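Wrist camera calibration on a home-built arm
Speaker notes, Debashish Bepari, Justivcombe shared workshop, June

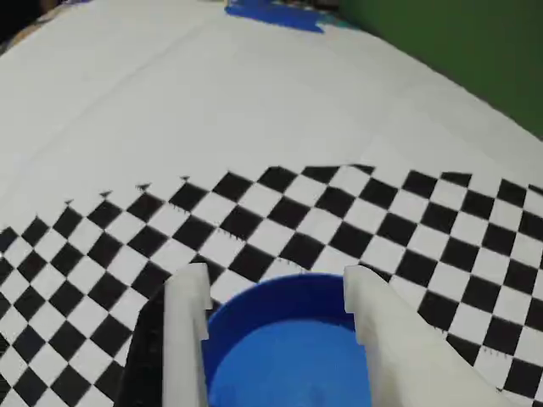
Start with the problem. The arm could see a part and could reach a part, and the two answers disagreed. I spent most of autumn blaming the gearboxes. The gearboxes were fine. What I lacked was a decent measurement of where the camera sits relative to the fingers.

Say early: this is a hobby build. Five joints and a parallel gripper, all running off one bench supply. The controller code is called Grilau. It started as a joystick test and kept the name.

Fingers
White printed fingers, stepped notch on the inner edge of each. The notch takes the rim of a round part so it can't ride up as the jaws close. On the slide the blue container is sitting in the notches on both sides. Earlier fingers had flat faces and round parts squirmed out at low grip force. Version on the arm now is Bukhari 2. Files are on the workshop drive.
Mention that the fingers stay in camera view on purpose. They're a free check. If the bracket gets knocked, the fingertips move in the image and the program refuses to start.

The board
Black and white checks, laid flat on a white covering. Flat matters more than anything else here. My first print had a curl along one side and the solver absorbed the curl into the lens model. Residuals looked good and the arm still missed.
Squares should be measured with calipers after printing. Printers scale. Measure across ten squares and divide.
Steep angles are useful. Near squares come out large and far ones squashed, and that spread is what separates focal length from distance. Straight-down views alone won't do it.

Capture routine
48 poses, run from a script. The arm moves, waits for the vibration to die down, takes one picture, stores joint angles beside it. I leave the shop lights as they are and keep the blinds shut.
Grid corners are found at full resolution. Of the last run I kept 1147 corners after throwing out the blurry ones. Anything out of focus at the far end of the board gets dropped.
Pause here for questions about the solver. Short version: two unknown transforms, one for camera to wrist and one for board to base, solved together. I used a library routine for the first guess and my own refinement after that. The refinement is 52 lines, mostly bookkeeping.

Mistakes, in order of time lost
Joint angles logged before the arm had stopped moving. Looked like random noise. Fix was a settle check on the encoders in place of a fixed delay.
Wrist rotation too small between poses. If the wrist only tilts one way, part of the offset can't be recovered. Rotate about at least two axes, with big rotations.
Autofocus left on. Lens now locked with a dab of glue.
Units. Board in millimetres, arm in metres. Found it the same evening, but only after stripping down the shoulder.

Grasp test
Pick up a round part, carry it across the board, set it down, go home. Repeat from a different start pose. Score on where the centre of the part lands relative to the target square. The checks do double duty as a ruler.
Don't quote accuracy as one number. Error grows as the arm stretches out, and that part is backlash in the shoulder. Calibration can't remove it.

Next
Cikesska, the replacement shoulder, has a belt reduction and an encoder on the output side. Parts are cut, bearings still to come. Once it's fitted the whole capture gets run again with the same board and the same poses.

If there's time, run the capture script live with the speed limit on. Stop button goes to whoever is sitting closest. Check that the board is taped before pressing go.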